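Walk-through checklist, laundry and bedroom chores – June, second pass. Filled in by me (Loretta), with Cletus Bellamy reading the items out loud and arguing with half of them.

**Before anything moves**

- [x] Walkway clear on both sides of the bed
- [x] Cords kept away from where people step
- [ ] Finger pads wiped down. *Skipped it, my fault, I was hunting for the cloth!*
- [x] Pinch points explained to anyone new (Mei got the long version, sorry Mei)

**Clothes handling**

- [x] T-shirt, flat fold: pass
- [x] Towel, 60 cm: pass, and pretty neat too
- [ ] Jeans: fail, 2 tries out of 2
- [ ] Picks up one layer only: fail

I keep getting asked if a machine can do the laundry yet, and my answer is still "which laundry?" Towels, sure, go ahead. Jeans are a whole other animal – the denim is stiff at the seams and floppy everywhere else, and if you pinch a raised fold a bit too deep you come up with whatever is lying under it as well.
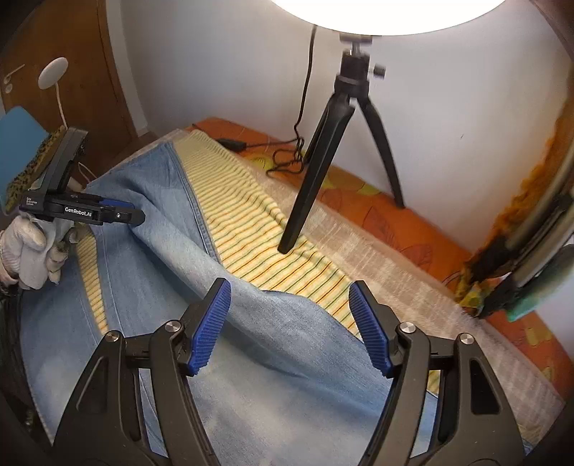 Cletus thinks we should mark denim as "pass with help" and move on. I said no. If I have to reach in and finish the fold, I did the chore, and the sheet should say so. We left it as a fail and he put his initials next to mine, grumbling the whole time.

**Stopping and letting go**

- [x] Stop button works from the doorway
- [x] Grip opens on stop
- [ ] Grip opens slowly with a heavy item. *Not tested, the 600 g blanket is still at Tormont*

**For next time**

- [ ] Ask Waqas if the softer pads from Fehr have shipped
- [ ] Try the jeans on a bare mattress, then over a blanket, and write down both (I'd love to know how much the stuff underneath matters)
- [ ] Add a line for zippers and buttons. Keisha asked for this months ago and she's right

Sheet goes back in the blue binder when Mei has signed it.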